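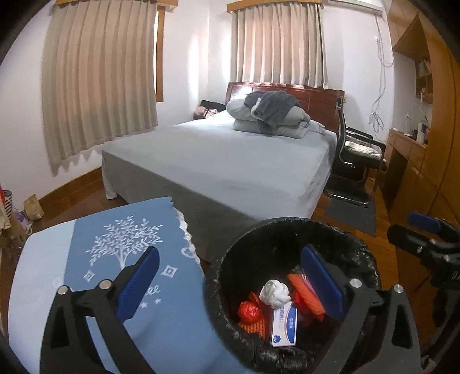 **7 Nov 2025 – demo day prep and run notes**

Visit by the Goicoechea people, 11 guests. Myrto Mitsotakis-Vlachou led the talk, I ran the grippers. Task shown: tidying a bedroom, bin first, then the bed.

Setup
- Two hand-held grippers, blue pads on both. Screws on the brackets checked before the guests came in.
- Recording to the Tudis box. Disk had 165 GB free at the start.
- Bin left as found, black liner folded over the rim. Contents on top: tissue, medicine box, red-orange plastic bag, some orange mesh.

Run notes

Planned 6 demonstrations of the bin task, did all of them. The tissue is the easy item. It deforms between the pads and stays there at low squeeze. The medicine box needs the fingers square to its faces, otherwise it rotates about the contact line and drops back in. Two guests tried it and both came in at an angle. Told them to turn the wrist before closing, after which the box came up.

Mesh is still the worst material we have. One pad goes through the holes or catches a strand, and on release the net stays hanging on the finger. Had to shake it off twice. The triangular cut-outs in the brackets don't help, a loose strand can get in there too. Folton suggested covers for the cut-outs back in February and we never made them. Put it back on the list.

The liner is a second problem. Black liner, black bin, black brackets. On the replay the edge between finger and rim is hard to find by eye, and I expect the segmentation to do no better. The blue pads are the only part of the tool that stands out. Try a gray or white liner for one set and compare.

Approach path: coming in from the side of the small covered table, the left bracket passes close over the cloth. Lace trim on that side. No contact today, but I would move the table back a hand's width before letting guests try again.

Questions from the visitors
- Whether the pads wear. Yes. Current pair has 26 hours on it, texture still good at the tip, smoother toward the base.
- Whether the Kimau arm can use the same fingers. Same bolt pattern, different stroke. Myrto has the adapter drawing and will send it.
- Whether we sort the trash. No, pick and place only. They seemed more interested in this than in anything else, so maybe worth a short test with two bins.

Bed task was cut to one run for time. Comforter stack is too thick for the finger opening, edge grasp only. Not worth showing again in this form.

To do
- covers for bracket cut-outs, both grippers
- lighter liner, one set of recordings
- copy today's runs off the Tudis box – check timestamps first, the clock was off last time
- send the pad hours to Goicoechea with the adapter drawing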